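Tessier 40 Work Table
Vekcombe Furniture, table range

The Tessier 40 is a fixed-height table for sorting, packing and general household use. The top is light wood with a pale, fine grain, sealed on both faces and along the edges. The legs bolt to a steel subframe and can be removed for transport.

Top height: 30 in
Top width: 60 in
Top depth: 40 in
Leg fixings: 16 bolts, supplied
Adjustable feet: 6, including two at mid-span
Assembly: two people 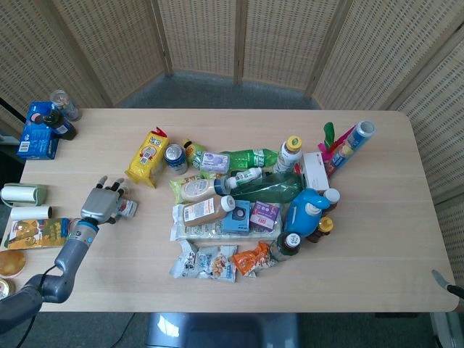

Depth is the main difference between the Tessier 40 and the narrower Humura. A 40 in top allows goods to be kept in a central pile while sorted items are set along one side. With groceries, bottles and snacks heaped in the middle, the left edge still takes a boxed item, a lint roller with a green handle, a paper roll and a flat snack box. Cans and bottles should be stood upright where possible, as the top has no raised lip.

The table can be used on carpet or hard floor. On carpet, level the feet after loading and check them again after one week. A folding divider may be placed behind the table; leave enough clearance to reach the rear leg bolts.

Care: wipe with a damp cloth and dry at once. Do not use abrasive pads or solvent cleaners. Remove adhesive labels by hand. Light scratches can be treated with the Vekcombe repair oil, sold separately.

Orders placed before noon ship the same day from the Sitdale warehouse. Replacement feet and bolts have been stocked as separate items since February. For trade quantities, contact Paloma Esposito at the Sitdale sales desk.

Page revised 3 Apr 2026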